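Postside toy library puts its odd bricks up for adoption

UNDVILLE, July: Families who have ever stepped on a plastic building brick in the dark are invited to come and collect more of them.

The Postside Toy Library will open its doors on Monday for a sorting morning, the first since over 765 loose bricks arrived in a single donation. Orange is well represented. Members have been tipping them into trays by colour, a system that holds up nicely until a grey one gets in. 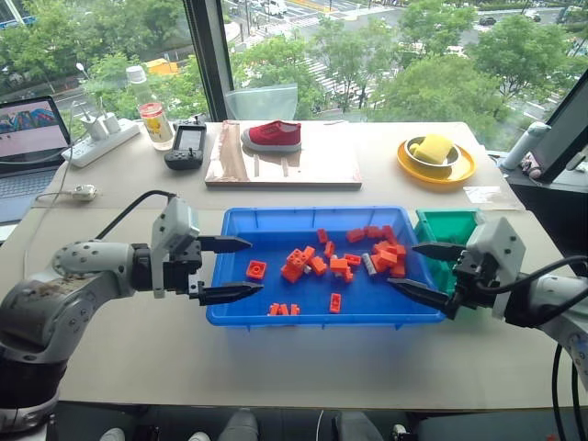
"We asked the neighbourhood for a favourite colour and got a clear answer," said coordinator Hartmut Lindemann. "I'd have liked some wheels."

Sorted sets will go out on loan in the Wendt Street branch's new tubs, with a limit of 2 per household. Children from age 4 are welcome. Parents should wear shoes.

Doors close at 11 a.m. Morning tea is supplied by Dotelar Bakery.

Media enquiries: Hartmut Lindemann, Postside Toy Library, Undville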